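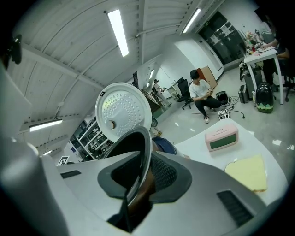
The Supper Boat

My grandmother's ferry left Vernitport at six every evening, and in July the light was still so strong on the water that you had to cook with one eye shut.

I say her ferry. It belonged to the harbor company, same as the bell and the benches and the captain's good hat. But the galley was hers, and anyone who rode that boat more than once would have told you the galley was the boat. Eighteen minutes over to Nunda, eighteen minutes back, and in that time she fed everybody who got on hungry. Oh, I loved it! I was nine years old and I thought there was no finer job on earth than handing up bowls through a hatch.

It was rice, mostly. Rice with whatever the morning had brought in: smelt, green onions, a fried egg if the hens on Nunda were in a good mood. She made it in a pot so old that the lid had gone wavy and sang when the steam came up. It sang one note, a little flat, and the dock dogs at the far side knew it and would come trotting down the ramp before we had even cut the engine.

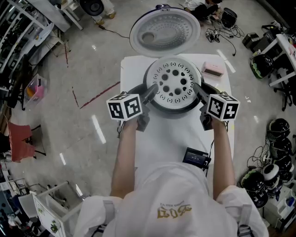 Steam needs a way out, my grandmother used to say, and so do people.

The summer I want to tell about is the summer the pot stopped singing.

It happened on an ordinary crossing. There was a wedding party on board with their shoes off, and a man with a crate of plums, and two girls arguing over whether the moon could be seen from under the sea (a wonderful argument, I wish I could remember who won). My grandmother lifted her chin the way she did when the rice was nearly ready, and waited. I waited. The dogs came out to the end of the ramp and stood there looking puzzled.

Nothing. The rice was perfect, every grain of it, but she wouldn't serve it. She put a towel over the pot and sat down on the flour bin, and for the first time in my life I saw a whole ferry go hungry.

"It's only a lid," I told her.

"Then go and find out what's wrong with it," she said.

So the next morning I carried it up the hill to Horkik, the repair shop behind the net lofts, wrapped in a pillowcase. What a place that was! Clocks, bicycle horns, a barber's chair with no seat, an accordion somebody had brought in years ago and then moved away from. The woman at the bench held my lid up to her ear and flicked it with a fingernail. She flicked it again and gave it back.

"Nothing the matter with it," she said. "Has it been unhappy?"

I said I didn't think so. She asked if anything had changed on the boat. I thought about that all the way down the hill, past the ice house, past the steps where the old men played cards, and I got as far as the ticket window before I saw the notice.

The Mohammadi bridge would be opened in the fall. After that there would be no evening boat.

She had known for 3 weeks. She'd been reading that notice every day on her way to work and hadn't said a word to anyone, just gone on rinsing her rice and tying her apron and keeping it all in.

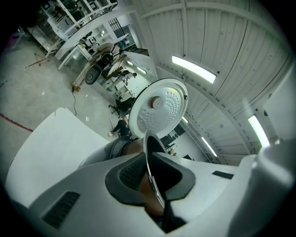 You should have told the dogs at least, said a voice from the back of the line that night, because of course I had told everybody, I told the captain and the plum man and a family of strangers, I told people who were trying to sleep. And they came! Every one of them bought a ticket. They stood three deep at the hatch and talked over each other about crossings they remembered, the fog one, the one with the goat, the one when the lights failed and they all sang so the captain would know who was still on board.

My grandmother listened with her arms folded. Then she began to laugh, and then she was crying as well, both together, with the spoon still in her hand, and she told them she was scared. She said she'd made more than 1000 suppers on that water and did not know how to make one on land, where the floor held still.

Somewhere behind her, a little flat, the lid began to sing.

We were only halfway over. The dogs couldn't possibly have heard it from there, but I leaned out of the hatch as far as I dared and there they were, running down the ramp, all of them barking their heads off.

She gave me the first bowl. It had an egg on it.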